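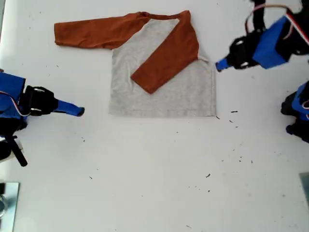
Zuluneck Two-Arm Folding Cell

The Zuluneck is a tabletop cell for folding small garments. It is sold to laundries, returns centers and labs that want to work on cloth handling without building a rig from parts. Two arms work from the sides of a white table, each with a slim blue gripper finger that comes in low over the fabric.

Long-sleeve shirts are the usual starting point. The arms bring the sleeves in across the body one at a time, then fold the body up from the hem. Children's sizes fit with plenty of table to spare. For adult sizes, order the wide top.

What you get
Two arms with grippers, fitted and aligned
White work surface, 1000 mm wide
Controller with Nastodora software, one seat
Spare finger set, blue

Setup
The cell ships on one pallet and weighs 81 kg. Plan on a morning for the first install. Calibration runs from the Nastodora start screen and should be repeated after the table has been moved. Wipe the surface between batches – lint and grit build up quickly and can mark light knits.

Fabrics
Jersey, sweatshirt knit and light fleece all work with the standard fingers. Slippery linings and heavy denim need the Carbone finger set, sold separately. Buttons and zippers are fine if the garment is laid front side up.

Price
Standard cell: $3585 per month on a 12-month lease
Standard cell, 24-month lease: $3086 per month
Delivery and install are quoted by location.

Demos are held at our Norville shop through November, mornings only. Bring your own garments if you can. To book a place or ask about the wide top, contact Flurina Steiner in sales.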